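Questions about renting a room in the Urcombe house

**Who can rent a room?**
Any person over 18 who studies or works in town. You don't need to be a member of anything. We ask for one letter from your school or your employer.

**How much is it?**
The rent is 539 per month for all rooms, also the small ones on the top floor. Heating and water are inside this price. Internet you pay separately, 10 per month.

**When do I have to pay?**
Before the seventh day of the month. If you know you will be late, please write to Saadet Ateş before this day and not after it.

**Can I bring my own furniture?**
Yes, but the bed and the wardrobe must stay in the room. The stairs are narrow, so measure first. Last June a sofa had to go back to the shop.

**Is there a table where I can work?**
Every room has a small desk. If you need more space, there are big tables on the ground floor, and they can't be reserved.
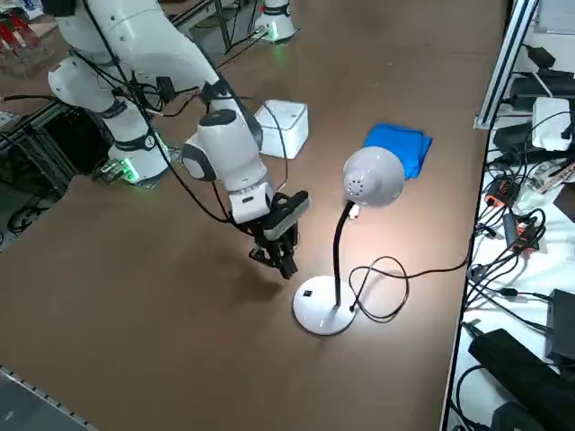
**May I have guests at night?**
Up to three nights in one month. For a longer visit, ask Sota Tanabe. Guests don't get their own key.

**How old is the house?**
It was built in 1854. Please don't put nails in the walls. For pictures, use the wooden rail near the ceiling; hooks are in the kitchen drawer.

**How do I leave?**
Give us notice in writing one month before. We return the deposit after we have seen the room together with you.

Last changed: Sep 11, 2016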